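7.3 Grip lost while carrying a charger or plug

Use this section when an arm drops a small power item, or when the log shows fault 209 (finger position out of range while holding). It applies to both arms of the Trikum bench cell.

CAUTION: Keep hands outside the enclosure until both arms are stopped and motor power is off. An arm that has lost its grip can still move to the next point in the program.

1. Press Stop and wait for both arms to come to rest.
2. Turn off motor power. Support the forearm as you do this – the arms have no brakes and will sink.
3. Write down the cycle number from the log. Fault 209 was first recorded at cycle 3797.
4. Remove the dropped item and look for cracks. Do not reuse a cracked charger.
5. Check the covering on both fingers of the gripper. Replace the pair if either one has worn through.

Grip on a wall charger, and the two arms over the table:

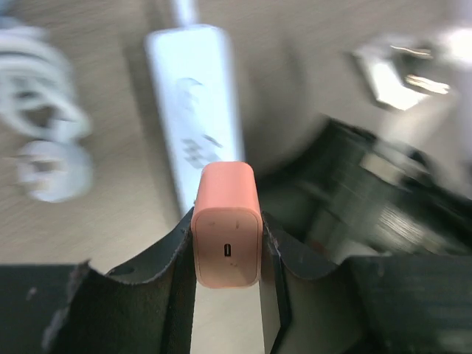
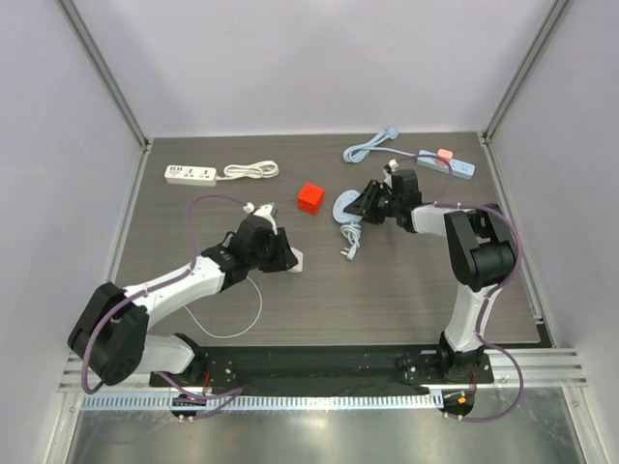

6. Wipe the finger pads with a dry cloth. Do not use oil or solvent.
7. Move each wrist by hand through its full travel. The arm cables must not pull tight at the elbow.
8. Restore motor power and run Finger Zero from the Service menu.
9. Run seven test grips at low speed with the item held just above the table. If one slips, stop and go to 7.4.

NOTE: Do not raise the grip force to clear this fault. At Rukholm the force was set to maximum after repeated drops, and a finger mount broke the same shift. Keep the factory value unless Hadia service tells you otherwise.

NOTE: Power strips used as work items must never be connected to a live outlet.

Procedure checked by Yvette Kowalchuk, 21 Feb 2023.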